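Drevport School of Floristry
Evening course, handout 4: Foliage, filler and line
Revised 2024-11-03

Bring this sheet with you to the practical. The terms below come up again in the written paper in December.

Line material sets the height and width of an arrangement. Delphinium, snapdragon, gladiolus and bare twigs all do this job. Put line stems in first and take the tallest to one and a half times the height of the vase. For a low bowl, measure against the width of the bowl instead.

Focal flowers are the largest heads and sit low and near the centre. Peonies, hydrangeas and open garden roses are the usual choices. One is enough for a small bowl. If two are used, set them at different heights and turn one slightly away from the front.

Filler is anything small and light that goes in last: gypsophila, waxflower, sea lavender. Students tend to use too much of it. Stop when the gaps look softer, and leave some gaps alone.
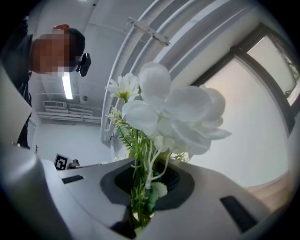
All-white work depends on shape and texture, as there is no colour contrast to help. Mix petal types – ruffled, flat and very fine – and keep the greenery to one or two kinds. Creamy whites next to blue-whites can make the cream look dirty, so check the stems together in daylight before cutting.

Conditioning

Strip all leaves that would fall below the water line. Cut stems at a slant with a clean knife and stand them in deep water for 12 hours in a cool room. Hydrangea heads can be floated face down for 60 minutes if they have gone limp. Change vase water every 48 hours and recut the stems each time.

Silk and dried stems need no water but do need weight at the base. Bend the wire in the stem before placing it, and open the petals by hand. They arrive flattened from the box.

For next time

Read the Grallow notes on hand-tied work, sections one to three. Bring a knife, floral tape and a low bowl no wider than 160 mm. Oda pin holders can be borrowed from the store cupboard – sign the sheet and return them dry.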